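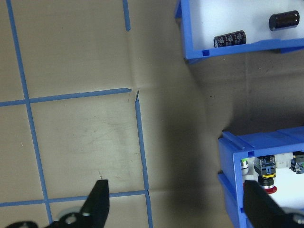 Blue tape on beige paper, left side of the table.

Jurkwood review: a slow farming and trading game that gets better after the first winter

Jurkwood is a settlement game from Farow, a small studio whose last release was the canal puzzle game Gowda. It is set in 1843 in a wooded river valley, and you play the new owner of a failing sawmill. You cut timber, feed your workers, keep a few animals and sell what you can down the river. I put 18 hours into the PC version, enough to finish the main story and start a second save on the harder setting.

The game plays out on square plots. Each plot can hold one building, one field or one stand of trees, and you can't merge plots later. This matters more than the tutorial lets on. I put my smokehouse right next to the river in the first hour, which meant I had no room for a second dock when the trading part opened up. Tearing a building down gives back only half the lumber.

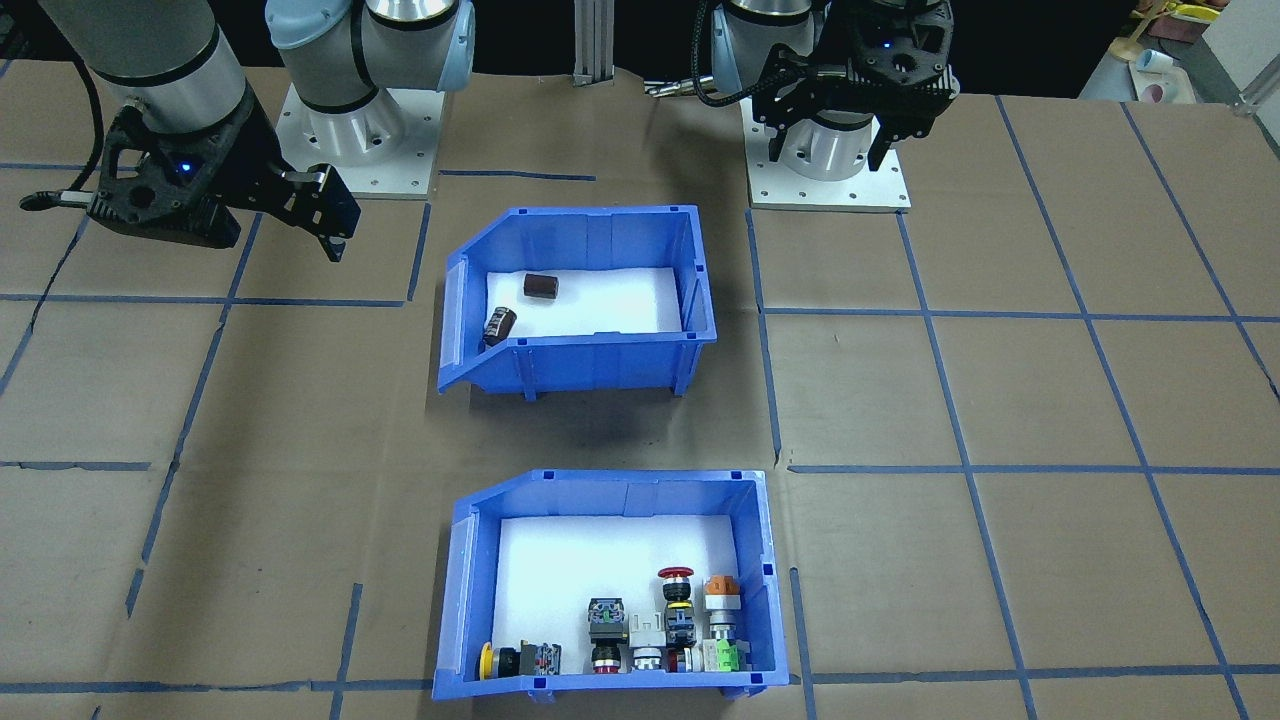
Two robot arms over the taped grid, with the blue bins in the center.

Workers are hired at the inn and each one has a trade and a mood. A worker who hasn't eaten or slept will walk slower and then stop showing up. You can't push past this by paying more. I liked that, but the warning icon is small and gray, and on a snowy map I missed it several times. A louder sound would fix the problem.

Trading is the best part. Every few weeks a barge comes up from the port town of Pirkania with a list of goods it wants and a price for each. Prices drop when you sell a lot of one thing, so it pays to keep a mixed stock. My best single sale was 946 coins for barrels, cheese and one wagon wheel I had forgotten I owned. The buyer's list can be pinned to the side of the screen, and I left it there for most of the game.

Storage is the weak point. Crates hold one type of item each, and there is no way to sort them from the main menu. You have to click on every shed to find out where your nails went.
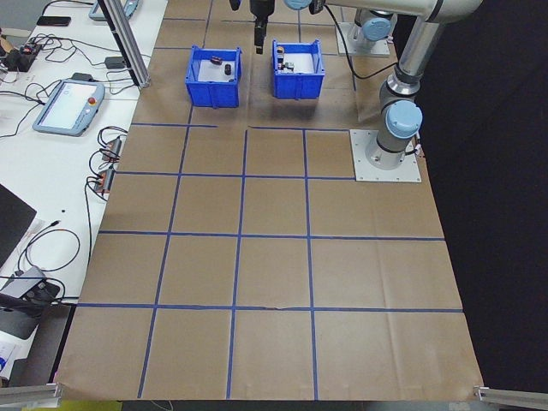

By the second year I was naming sheds after what was in them, and that helped, but the names are limited to eight letters. Farow says in the patch notes that a storage search is planned for May.

The graphics are simple and clear. The trees look good in fall, and the people look stiff. The music was written by Yusri Simanjuntak and is mostly guitar and fiddle. There are not many tracks, and I turned the music down after the first evening.

I had one crash, during an autosave, and lost a few minutes of play. Load times were short. The controller works fine for moving around but placing fences with it is a pain, so use a mouse if you have one.

Good: the barge trading, worker moods, a story that doesn't rush you.
Bad: storage menus, tiny warning icons, slow first two hours.

Score: 89 out of 100. There is a free demo that covers the first season, and your save carries over to the full game.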